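The rulebook came in a ring binder, which should have warned me. It was January, I'd been at Kanine for less than a week, and Areti Nikolaidis dropped it on my desk with a thud and said, "Read it before you touch anything."

"All of it?"

"There are only 68 rules," she said. "Orakzai has 400."

So I took it home and read it on the bus, and then in the bath (rule 20 got a bit damp). Most of it was common sense. Wear flat shoes. Put the guard back. Don't feed the grippers anything you'd mind losing. But rule 31 had been crossed out in green ink and written back in again, twice, by two different people, and I couldn't leave it alone.

Rule 31 said: Hold the cloth as if someone is about to wear it.
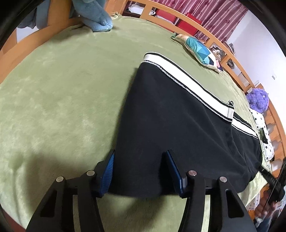 I'd always thought of folding as a job you did with your head somewhere else. My mum folded through whole radio plays. Under rule 31 you had to stop before every grip and think about where the thing would crease, where it would stretch, what might catch. Take a pair of black bottoms on a green fleece blanket, with that white waistband and the beady speckled trim running along it. You could grab the trim, of course you could, it's right there asking for it! Rule 31 says go for the plain lower edge and pinch up a fold between the blue pads, and leave the fancy bit in peace.

"Who keeps crossing it out?" I asked Areti the next morning.

She went a bit pink. "Me. The first time."

"Why?"

"You can't measure it. Prova wanted every rule to have a number in it, so I took it out. Then Urkix sent back a cardigan."

"What was wrong with it?"

"Nothing you could put a number on," she said. "It just looked as though it had been told off."

I laughed so much I had to put my tea down. She didn't laugh at all. She turned to the back of the binder, where there was a blank page headed Proposed Changes, and held out the green pen.

I wrote: Rule 31, keep. Then I put my initials, and the time, ten past nine, and went to find some flat shoes.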